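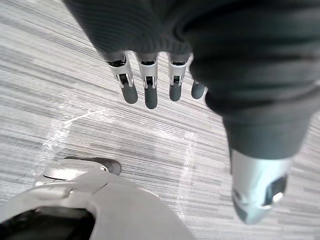

Siu-fong Fu told me a rib knit sleeve that's gone long and floppy is a lost cause and I should just push it up to my elbow and live with it. Well, I don't want to live with it! So I'm asking here before I give up.

Long sleeves on a ribbed knit keep growing, can I shrink just the sleeves?

mapleporch
Posted Tuesday, September 20, 2022 in Homora Help > Clothes and Laundry

It's a dark charcoal pullover, the kind with really fine ribs, from Fenell. The body still fits me great. The sleeves are the problem. They hang down over my hands now, and they bunch up in big soft folds near the elbow if I shove them back, and then two minutes later they've slid down again. I've dipped them in dish water, soup, and once a can of paint (a small one).

The label says 60 something percent cotton, but the rest has washed off, so I can't tell you what else is in there. I think maybe some nylon? I've been washing it cold and hanging it on a regular hanger in the bathroom. I know, I know. My mother already had words about the hanger.

What I want to know is whether I can shrink the sleeves and leave the body alone. And if I can't, is it hard to shorten them? I own a sewing machine – a Vostent, very basic – and I can hem curtains and that's where my talent ends. I paid $129 for this thing in July so I'd rather not practice on it.

bettina_r

Stop hanging it first of all. Wet cotton is heavy and all that weight pulls straight down the sleeves, so whatever you do next you'll be undoing it every laundry day. Lay it on a towel, arms out to the sides, and scrunch the sleeves up shorter with your hands while they're damp. Pat the ribs close together too. You'd be surprised how much length you can get back that way, I've rescued a couple of my husband's sweaters like this (and one of the dog's, don't ask).

As for shrinking only the sleeves, sort of. Turn it inside out, dunk the sleeves in hot water up to the elbow and keep the body out of it. Squeeze them in a towel, don't wring. Then put the whole thing in a mesh bag, but let the sleeves stick out, and run the dryer on low for 9 minutes. Check. Try it on. If they're still long, go again, a few minutes at a time. Stay right there by the dryer, this is not the time to go walk the dog.

Two things though. Dark gray can bleed in hot water, so use an old bucket and don't put anything pale near it. And if there's a lot of nylon in it you may not get much shrinking at all. I use Virk for the regular cold washes and I like it fine, but no soap is going to make a sleeve shorter.

gusthegreat

just cut them and make it short sleeve

Siu-fong Fu

I see I've been quoted! I'm standing by it for the shrinking part. I tried that on a black rib cardigan and it came out fine for a day and then the cuffs grew right back, plus one arm ended up shorter than the other. Maybe bettina_r has a better dryer than me.

If you're going to the trouble, shorten them. You don't do it from the cuff end, by the way, or you lose the nice finished edge. Put it on, bend your arm like you're holding a cup, and have somebody pin a fold all the way around, a little above the cuff. Take it off and measure the fold on both sides so the arms match. Then you cut the cuff off, take the extra out of the sleeve, and sew the cuff back on with a narrow zigzag. Use a ballpoint needle. Go slow and don't pull the fabric while it feeds or you'll get a wavy edge that looks like lettuce.

Practice on an old ribbed sock first. Really, do the sock. And if the sock looks terrible, take the sweater to a tailor, mine does sleeves on knits all the time.

For right now, you can run a thread of clear elastic around the inside of each cuff with a big needle. It takes one evening in front of the TV and you can pull it out whenever you want. That'll keep them up out of the soup.

mapleporch

Thank you both!! (Gus, no.) I'm doing the towel thing tonight and the elastic this weekend, and I have a sock picked out. I'll come back and say how the sewing went if I get that far – the hanger is already back in the closet.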